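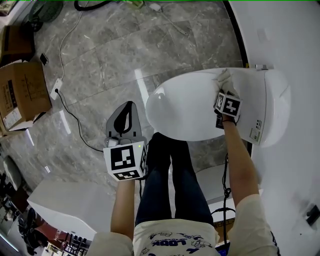 The ground-floor toilet, with its smart seat.

Stoleck Village Hall: progress report to the Nwankwo Fund
2020-12-12
Prepared by Baltasar Núñez

You asked for a page and I shall try to keep to one. The grant of 3,000 was for making the hall usable by people who can't manage stairs, cold or our old front door, and most of it has now been spent on those things in that order.

The ramp is finished. It took 16 working days against a promised four, the builder having discovered in July that the drawings showed a different hall. He was very decent about it and only mentioned it daily. The slope has been checked and passed, and the handrail is on the correct side, which is to say both.

The front door now opens outwards and stays open when asked. The old one has gone to the Trarton allotments, where I understand it is keeping slugs off something.

Heating is the awkward item. Two of the new radiators work well. The two at the stage end work according to a timetable of their own, and the Zondov players have been rehearsing a play set in Spain in their coats. The fitter is due back in the new year. We have held back his final payment, and his replies have become much quicker.

The toilet came in under budget, a sentence I had not expected to write. The door is wider and the step has gone. The instructions for the seat run to more pages than our constitution and are better written.

Bookings fell away this year for reasons you will not need explained. The lunch club has been delivering meals to doorsteps instead, and its members report that the soup is the same but the company is worse. They would like to be back by spring.

Still to do: the stage radiators, the outside light, and a sign for the ramp, which people keep walking past on their way to the steps. Receipts are attached, apart from one for gravel that got rained on. I have asked for a copy.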